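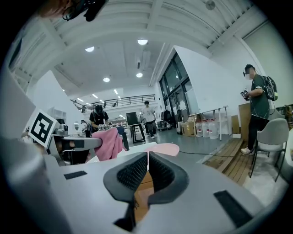
# Dye bleeding from a lined cotton pouch after washing

Posted by Trefor Gape, 2019-12-03

I sew small lined pouches from plain-weave cotton. The outer is pale, the lining is a dark red bought as a remnant from a market stall in Korthorpe. After one wash at 30 degrees the lining has marked the outer along the seam allowance, where the two layers are pressed together. The rest of the outer is clean.

Both fabrics were cut straight from the bolt without washing. Can the finished pouches be saved, and how should I test the remaining lining before I cut any more of it?

**Ravinder Lavoie**

The marking follows the seam because water stays there longest. Loose dye moves with the water and settles where it dries last.

For the finished pouches, don't iron them. Heat makes the stain harder to shift. Soak in plenty of cool water with a little detergent, change the water when it colours, and repeat until it stays clear. Dry flat and turned inside out, with the lining held away from the outer.

To test the rest, cut a square of lining and tack it to a scrap of white cotton. Wash the pair as you would the pouch, leave them damp and folded overnight, then look at the white piece. If it has picked up colour, wash the whole length separately and test again. I allow 2 washes. Cloth that still bleeds after that goes into things that will never be laundered.

Check shrinkage at the same time — measure the square before and after.

**Mélanie Vachon**

Vinegar. Always worked for my mother.

**Tülin Demirtaş**

Vinegar does not fix the direct or reactive dyes normally used on cotton. It has a use with acid dyes on wool and silk. A commercial dye fixative made for cotton is the product to look for, used after the loose dye has been rinsed out.

Agree with the rest of Ravinder's method, except that I would tack the test square to the same outer fabric as well as to white. Finishes differ and some cloth takes up stray dye more readily.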